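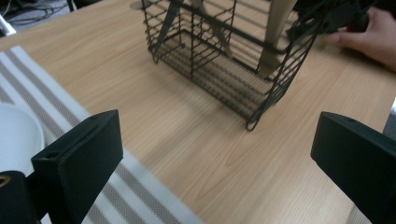
Shireen Engelbrecht wrote to me that a basket for the cutlery belongs on the table and never in a drawer, because guests like to help themselves. I have thought about her message often this month, and I believe she is right, at least for a small table.

This gallery shows a table being laid with few things. I like wire baskets because crumbs fall through the bottom and I can wipe the wood under them. When the lamp is on, the wires also draw thin stripes of shadow on the table – a small pleasure, but I notice it every time. For the same reason I choose placemats with stripes, and I put them on bare wood without a tablecloth. 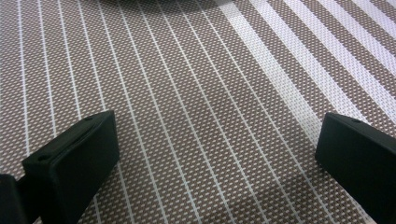 Woven placemat, thin white stripes with a wider band.

A mat with such a close weave should be shaken before it is washed. I wash mine in cool water and dry them flat. Atieno Mussa asked me if ironing is necessary. I iron only the corners, when they begin to turn up, and I put a kitchen towel between the iron and the mat.

For the places, I begin with the mat and then the plate. The fork can wait beside the plate or above it while I decide about the rest.
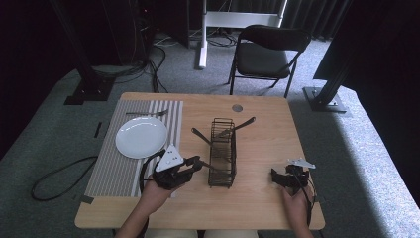
The basket I leave for the end, when I know how much room remains. Between two places it is easy to reach from both sides, and the handles should stand up so that people do not touch the part which goes in the mouth. If you have a very small table, put the basket near the far edge and keep the front free for the bread.

Page updated 8/7/18. In September I will add the pictures of the soup bowls – Chak-lun Yeh has asked for them two times already.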